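Lunton Shared Workshop
Arm build, evening course
Handout 3: fitting the marker plate and checking it in the simulator

Tutor: Jolanta Olszewski
Bench help: Elżbieta Marciniak

Carried over from December: groups on the Eser kit should have the base bolted down and the shoulder turning freely by hand. If yours still binds, back off the hub bolts a quarter turn and try again before you come to the bench.

Tonight's work

1. Fit the upper bracket to the wrist. Two screws, finger tight only.
2. Slide the marker plate in from the front. The white border must stay clear all the way round. The software finds the square by its border, so a thumbprint or a bit of tape across it will lose you the reading.
3. Fit the lower bracket, then tighten everything in turn.
4. Measure from the wrist axis to the centre of the plate and write it in your build sheet. Measure again after tightening, as it usually shifts a little.
5. Run the gripper cable down the back of the arm. Leave about 20 mm of slack at the wrist.

Full reach on this kit is 615 mm. Mark that on the bench with chalk and keep mugs and laptops outside it.

Simulator

Type your measured offset into the arm file and load the room model. Keep the tabletop clear for the first run. Move the wrist slowly towards the corner by the pillar and stop short of the wall.

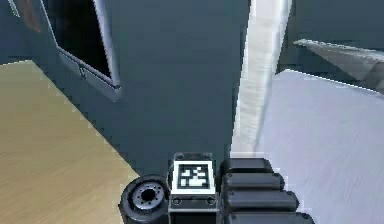 Write down the marker position at three stops along the way. Do the same on the bench with the real arm, using the same joint angles. If the two sets differ by more than 2 mm, check the plate is square to the bracket first, then the offset, then the sign of the offset. Last term it was mostly the sign.

For next week

Read the Krajewska notes on joint limits, sections 2 and 3. Bring your build sheet. The Sekanine motor drivers have to be shared between groups, so please put them back in the tray by the door.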